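Tankless swap in a 1960s ranch, worth it?

pipedreamer64
We're finally redoing the utility closet at our place in Gustville and I am so excited about getting rid of the old tank heater! Gas, 40 gallon, older than my kids. I've got a quote for a Rarari tankless at $2474 installed, venting included. Does that sound right to people? And would you do it again?

slabhouse
We did ours in December and I love it. Two showers and the dishwasher going, no trouble. The price sounds fair to me, but ask if they're upsizing the gas line. Ours was half inch and had to be replaced all the way back to the meter, 37 feet of it.

coldtap_173
Sorry, I'm going to disagree. If your tank works, keep it. You wait longer for hot water with tankless (it has to fire up first, every single time), and with hard water you'll be flushing it every year. Villanueva Plumbing put in a plain tank for us and I haven't thought about it since.

pipedreamer64
Good point on the gas line, I'll ask! The stove is on the same run, and I do a lot of cooking, so I don't want weak burners every time somebody takes a shower.
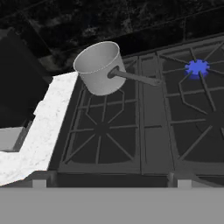 slabhouse says the stove was fine after the new pipe went in, but the installer had to add up everything on the line first, furnace and dryer too. Quoting from the other thread: "Make them show you the math before you sign."

coldtap_173
Agree with that part at least. Also get the permit.

mudroom_moe
Been running a Trolteo for six years and the yearly flush is such an easy job! A bucket, a little pump, some white vinegar, and you're done before lunch. Get the isolation valves put in on day one though. I really don't buy the wait thing, coldtap. Mine is maybe a few seconds slower than the tank was.

coldtap_173
A few seconds at the near bathroom, sure. Try it at the far end of a long ranch.

pipedreamer64
Ours is the far end, ha. Would a recirculation pump fix that? Calling the installer back tomorrow morning with my list.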